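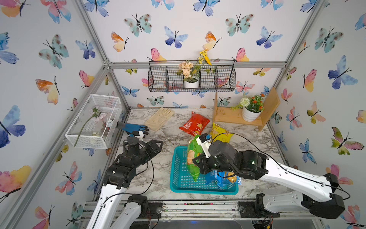

Tondari 進捗報告（年度後半分）
提出先：Drernitz 助成プログラム事務局
提出日：2018年12月7日
作成：Tondari 実装班

1. 要旨

前回、7月の報告で「秋には教示データの収集が軌道に乗る見込み」と書いた。軌道には乗った。ただし乗ったのは秋の終わりである。見込みという語の幅の広さに助けられている。

本課題の目標は、双腕ロボットに菓子袋の箱詰めに類する作業を遠隔操作で教え、その記録から動作を学習させることにある。申請書に書いた収集目標は2,000件で、報告時点でこれに到達した。うち200件は評価用に取り分け、学習には使わない。到達したと書くと聞こえがよいが、後述のとおり、初期に録ったものをかなり捨てて録り直したうえでの件数である。捨てた分は件数に含めていない。含めてよいなら、もっと早くこの報告を出せた。

学習のほうは、袋をつかんで持ち上げるところまではよく動く。かごに収めるところは、袋の向きによって出来不出来が激しい。両腕の協調は、申請書の図で見るほどには協調していない。予算の執行は計画の範囲内だが、内訳は一部変わっている（第6節）。

2. 作業環境

操作対象は、大理石模様の天板に置いた青緑色の樹脂かごと、色の異なる菓子袋である。アームは2本、手前のレールに左右から据えてある。各アームの手首にカメラがあり、これとは別に作業域全体を見る固定カメラを置いている。

袋という題材を選んだ理由を、中間審査の際に「もっと産業的に意味のある物はないのか」と問われた。その場では「柔軟物の代表例として」と答えた。いまでもその答えでよいと考えているが、補足すると、袋は扱いにくい。中に空気が入っているので、つかむと形が変わる。角をつまめば垂れ、胴をつまめばふくらみが指の間から逃げる。表面は光を反射するので、画像から輪郭を取るのにも向かない。箱やブロックで済ませた先行課題の成功率をそのまま目標欄に書き写した申請時の我々には、袋を一つ持たせておくべきだった。

天板の高さとかごの位置は、7月以降変えていない。変えたくなったことは何度もあるが、変えるたびに過去の記録との比較ができなくなるので、位置合わせの印に従って戻す運用を続けている。袋の初期配置は記録ごとに変える。当初は操作者が「適当に」置いていたところ、人間の適当はきわめて規則的で、袋はだいたい同じ場所に、だいたい同じ向きで並んだ。現在は配置をあらかじめ乱数で決めた表に従って置いている。表に従うようになってから、操作者の機嫌は悪くなり、データはよくなった。

3. 教示の方法

教示は二通りを試した。

一つは直接教示で、アームの重力補償を効かせた状態で、操作者が先端を手で持って動かす。始めるのは簡単で、来訪者にも喜ばれる。事務局の視察の際にお試しいただいたのもこれである。難点は、操作者の腕と胴がカメラに写り込むことにある。写り込んだ記録で学習させると、モデルは袋の位置よりも操作者の袖の位置をよく覚えた。袖のない状態で実行させると、アームは開始位置で長く考え込み、そのまま時間切れになった。

手で動かした軌道を人のいない状態で再生し、その再生を録画し直すという方法も検討した。剛体ならこれでよい。袋の場合、同じ軌道を再生しても同じようにはつかめないので、再生の半分近くが空振りの記録になる。空振りの教師データを丁寧に蓄える意義は見いだせなかった。

もう一つが遠隔操作で、Tronico の操作装置を使う。操作者は作業域の外に座り、手元の小型アームを動かすと、作業側のアームがそれに追従する。写り込みの問題は消え、左右同時の操作もできる。9割方の悩みが片付いたと書きたいところだが、割合を測ったわけではないので取り下げる。秋以降の記録はすべてこちらで録っており、直接教示の記録は目標件数に含めていない。

遠隔操作の弱点は手応えがないことにある。現行の装置は力を操作者に返さない。袋をつかんでいるのか、つかんだつもりでいるのか、操作者は画面で判断するしかなく、初めのうちは全員が強く握りすぎる。グリッパの閉じ量に上限を設け、あわせて手首カメラの映像を操作者の正面に大きく出すようにした。後者の効果は大きく、なぜ最初からそうしなかったのかという質問には、操作卓の図面を引いた者が操作をしたことがなかったから、とお答えする。
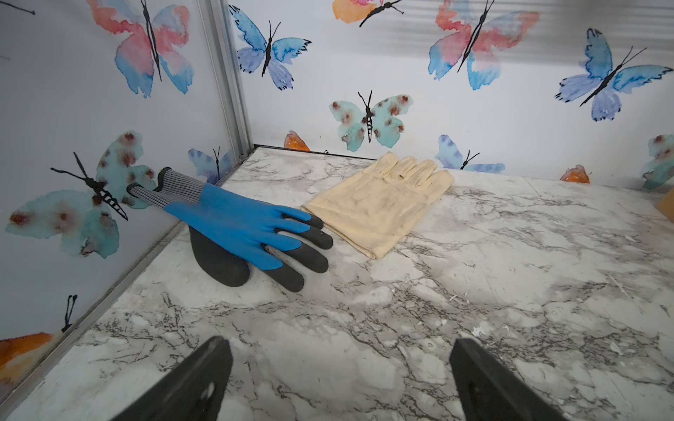 図1　手首カメラからの視野。下端の黒い指の間に天板が見え、奥に青と黒の作業手袋、生成りの綿手袋。

手首の映像は、指先と対象の隙間を見るのには優れている。一方で、この視野だけを頼りに腕を動かすと、操作者は自分がどこにいるのかをすぐに見失う。手首を少し回すだけで世界が回るためで、慣れない操作者は右に動かすつもりで奥へ動かす。したがって、移動中は固定カメラ、接近してからは手首カメラ、という見方を手順書に明記した。熟練した操作者は書かれる前からそうしていた。手順書というものの多くは、うまい人を後ろから見て書き写したものである。

4. 操作者と収集体制

専任の操作者は2人である。申請書では学生の輪番を予定していたが、輪番は夏のうちに断念した。交代が頻繁だと、操作の癖が記録ごとに変わる。袋を右からつかむ人、上からつかむ人、いったん袋を立ててからつかむ人がいて、どれも間違いではない。モデルはその全部の平均を取ろうとし、平均の位置には袋がない。

専任化にあたり、つかみ方の約束を決めた。

・袋は原則として上端に近いところをつかむ。
・かごの上で一度止め、向きを整えてから下ろす。
・持ち直しは許すが、卓上に置いてから行う。空中では持ち替えない。
・落としたら、落とした記録として残す。なかったことにしない。

最後の項目は守られるまでに時間を要した。操作者は落とすと録画を止めたがる。気持ちはわかるが、止められると、落としたあとの立て直しという、学習に最も欲しい部分がなくなる。現在は、落としたあとに拾って続行した記録を「回復あり」として別に札を付けている。札を付けるようになると、今度は回復の妙技を見せるためにわざと落としているのではないかと疑われる記録が現れた。こちらは注意して除いた。

収集の速さは、操作の速さよりも、操作と操作の間の片付けで決まる。袋をかごから出し、配置表のとおりに並べ、カメラに何も写り込んでいないことを確かめて開始する。この時間を申請書の工程表は見込んでおらず、収集の遅れの主因となった。片付けもロボットにやらせればよいという提案は班内で定期的に出る。それができるなら本課題は終了している、という返答も定期的に出る。

記録の保管と札付けの一次作業は、計画どおり Ostrowski に委託している。札の基準について当初は行き違いがあった。「袋がかごに入った」とはどの状態を指すのか、我々は自明と考えて書かなかった。縁に引っかかって半分外に出ている袋は入っているのか。他の袋の上に乗って縁より高く立っている袋はどうか。やり取りの末に、袋の下端がかごの内側にあり、グリッパが離れたあとも倒れ出ないこと、と定めた。この一文に至るまでの往復書簡は、本報告より長い。

5. 結果

評価は、学習に使っていない初期配置から自律で動かし、袋ごとに成否を付ける方法で行っている。詳しい数値は評価用データの整理が済んでから別紙で提出する。急いで出した数字が独り歩きした前例を、我々は自分たちで作ったことがあるためである。以下は傾向のみを記す。

把持。平らに寝ている袋の把持は安定している。斜めに重なった袋では、上の袋をつかむべきところで二つの袋の境目に指を入れ、両方をつまむことがある。両方とも持ち上がり、両方ともかごに入った場合の採点をめぐり、班内の意見は割れた。規程上は不成功とした。効率の面では表彰したいところである。

搬送。ほぼ問題ない。強いて挙げれば、慎重すぎる。操作者がかごの手前で減速する癖をモデルが忠実に受け継ぎ、さらに上乗せしている。約束ごとに「一度止める」と書いた手前、苦情を言う相手がいない。

収納。難所である。先に入った袋が場所を取るので、あとに入れる袋ほど隙間が狭くなる。操作者はこれを、袋を立てて端から差し込むことで解決している。モデルは立てるところまではまねるが、差し込む場所の選び方が甘く、すでに袋のある場所へ律儀に押し込もうとする。
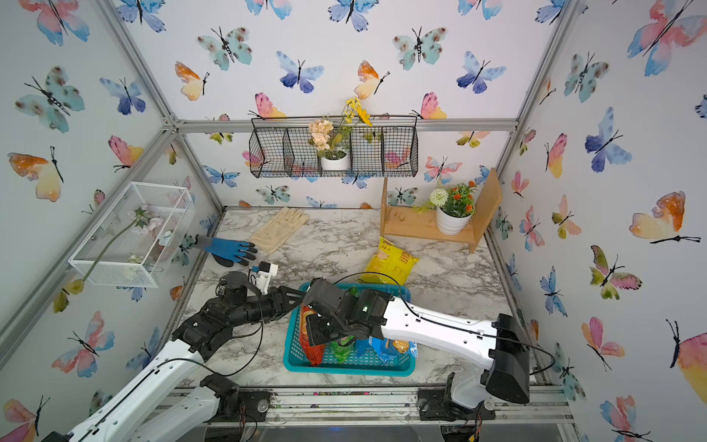
図2　かごの左端に立った赤い袋を、右腕のグリッパが挟んでいる。左腕の先端はかごの縁のすぐ左。

左腕の役割についても触れておく。申請書では、右腕が入れ、左腕がかごを押さえる、という分担を描いた。遠隔操作で録ってみると、操作者は左腕をあまり使わない。かごは押さえなくても意外に動かず、両手を同時に操るのは疲れるからである。その結果、左腕はかごの近くで待機する姿勢の記録が大量に集まり、モデルは待機を完全に習得した。双腕課題として助成を受けている立場上、左腕にも仕事をさせる必要があると判断し、収集の後半では、左側に置いた袋は左腕で入れる、という約束を追加した。この追加分で学習した版では、左腕が実際に袋を取りに行く。右腕と同じ袋を取りに行くこともある。双方が譲らない場合に備え、手先同士の距離に下限を設けて停止させている。停止は頻繁に働いており、安全機能としては合格、作業機械としては課題が残る。

なお、評価中に天板の照明条件を少し変えたところ、把持の成績が目に見えて下がった。袋の表面の反射が変わるためと推定しているが、確認は済んでいない。収集時の照明をほぼ固定していたことが裏目に出た形で、次期は明るさを変えた記録を意図的に混ぜる。

6. 予算の執行状況

総額に変更はない。費目間の移動は次のとおり。

学生の輪番に充てていた謝金を、専任操作者の人件費に振り替えた。単価は上がり、人数は減り、差し引きはほぼ同じになった。輪番用に購入した椅子は余っている。

グリッパの指先の消耗が予想より早く、消耗品費を積み増した。財源は旅費である。夏の学会発表を見送ったことによる余りを充てた。見送った理由は発表する結果がなかったことであり、費目間で帳尻が合った数少ない例といえる。

Tronico の操作装置は、貸与契約の期限が年度末に来る。延長の見積もりは取得済みで、次期の継続が認められた場合に限り契約する。認められない場合は返却するが、返却時の梱包材を保管していたかどうかについて、現在調査中である。

菓子袋の購入費について、事務局から「食料費に該当しないか」との照会があった。中身は食用に供していない旨を改めて申し添える。袋は繰り返しの把持で傷むため定期的に新品と交換しており、役目を終えた袋は中身ごと廃棄している。中身は粉になっている。

7. 遅れと対応

工程表に対し、収集の完了が遅れた。理由は、片付け時間の見落とし、直接教示から遠隔操作への切り替え、初期記録の録り直しである。いずれも事前に予見できたかと問われれば、予見できた、と答えるほかない。ただ、予見していれば申請書の工程表はあのように美しくはならず、採択されたかどうかはわからない。

対応として、次の変更を行った、または行う予定である。

・片付けと配置を操作者から切り離し、補助者を置く（実施済み）。
・記録の点検をその日のうちに行い、カメラのずれを翌日に持ち越さない（実施済み）。固定カメラがわずかに傾いたまま録り続けた期間があり、録り直しの相当部分はこれによる。
・力の手応えを返す操作装置の試用（交渉中）。
・両腕の衝突回避を、停止以外の方法で行う（検討中。検討中という語は、7月の報告でも同じ項目に使用した）。

8. 次期の計画

次期は新しい作業を増やさず、袋の収納を仕上げることに集中したい。申請書の後半には、布物の扱いと、引き出しへの収納が挙げてある。どちらも取り組む意思はあるが、順序としては、かごに袋が入ってからである。事務局におかれては、次期の審査で作業の種類の数を評価項目から外すことをご検討いただけるとありがたい。種類の数で評価されるなら、我々は半分できる作業をいくつでも用意できる。

具体的には、まず差し込む場所の選び方に絞って追加の教示を行う。かごがすでに埋まりかけた状態から始める記録を増やし、最後の袋だけを入れる短い記録として録る。これまでの記録は空のかごから始まるものが大半で、難しい場面は一件の記録の終わりにしか現れず、しかもその頃には操作者が疲れている。

次に、自律で動かしている途中に操作者が割り込んで修正し、その修正も教示として記録する方式を試す。操作装置と作業側の姿勢を割り込みの瞬間に合わせる必要があり、試作版では切り替わった途端に腕が跳ねた。跳ねない版ができ次第、収集に使う。

評価用データの数値を載せた別紙は、Ostrowski からの札付け結果の受領後に提出する。受領予定日は先方に照会しており、回答は「近日中」であった。当方も同じ語を多用してきた経緯があり、強くは言えずにいる。

添付予定：評価結果別紙、費目間流用届、操作手順書（改訂版）、貸与延長見積書の写し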